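Cleaning and storing metal-edged boards, lids and panels: what is worth the bother

Filed under Workshop and Utility Room, Mon 6 February

Every spring the same advice goes round about metal trim. Rub it with half a lemon. Use toothpaste. Use ketchup, if you can stand the smell. I have tried most of it on the silver edging of cases, folding boards and cabinet doors, and I am not convinced any of it beats a damp cloth with a drop of dish soap in it, followed by a dry cloth.

Toothpaste is the one I would warn you off. It's a mild abrasive. On bare aluminum it leaves fine scratches that you only notice when the light comes in low, and by then you've done the whole length. Ashwin Rajan wrote in to say he has used it since May with no trouble. Fine, but he also says his trim is brushed, and brushed metal hides a lot.

For painted or colored panels between the metal strips, go softer still. Blue and green finishes seem to show rub marks sooner than gray ones, though I wouldn't swear to it in court. Test a corner. Melamine sponges take marks off, yes, and they take the shine off with them.

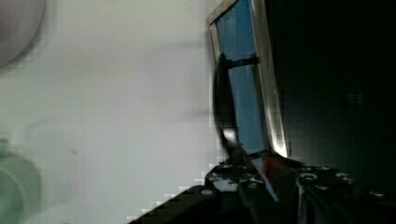 Handles are where the real dirt is. Black plastic or rubbery ones go sticky with age, and the usual tip is rubbing alcohol. It works on some and turns others chalky. I'd start with warm soapy water and an old toothbrush, and get in behind the bracket where the handle meets the side, where the gray paste collects. If it's still tacky after two goes, the coating is breaking down and no cleaner will bring it back. Wrap it in cloth tape or replace it.

Do check the screws while you're there. A loose handle usually needs a quarter turn and nothing else. Threadlocker gets recommended for everything these days. On a utility room cupboard? Please.

Now storage. People lean tall flat things against a painted wall and then wonder about the marks. Felt pads are sold for this, and the packet of 26 I bought from Basanetti lost their grip inside a month. A strip of old bath mat under the bottom edge does the job better and costs nothing. Put another piece at the top where the metal touches the paint. Lean the thing steeply enough that it can't creep, and don't park bottles or cups next to its foot, or you'll be mopping.

Wall racks: Martti Mäkelä likes the Breltow kind with the folding arm. I find the arm gets in the way, and it wants two fixings in solid wall, which half the walls in my place are not.

Scuffs already on the wall? A white eraser first. Then a barely damp cloth. Touch-up paint last, from the original can if you kept it, and expect it to show for a while even so.

Comments on the lemon question are still open. Bring evidence.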